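4.2 Comparison of hand-held grippers

Two hand-held grippers were compared under the same conditions: the Prorik, with padded fingers set in a wide V, and the Laten, with flat parallel fingers. Both were carried by hand through a furnished room, and the view from the camera on each tool was recorded together with finger opening. Each operator completed 40 trials per gripper. The order of the grippers was changed between operators so that practice with one would not favour the other.
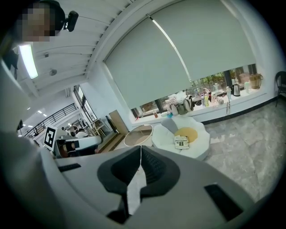

Tracking was the main source of lost trials for both tools. Strong window light lowered contrast at the edge of the view, and position estimates drifted most when the operator turned quickly from the window towards the inner part of the room. The square marker board shown in Figure 3 gave a fixed point against which this drift could be measured. Of the 3108 segments kept for analysis, 300 were checked by hand by a second reader (G. Barasa), who disagreed with the automatic labels in 11 cases.

Figure 3. View from the camera on the Prorik gripper, with the padded fingers in the foreground and the marker board further back in the room.

The wide field of view proved useful in both conditions, although the body of the gripper takes up much of the lower part of the view. Operators found the V-shaped fingers easier to line up with small objects. The Laten was preferred for thin items such as cards. Controller settings were left unchanged throughout and are listed in Section 4.3.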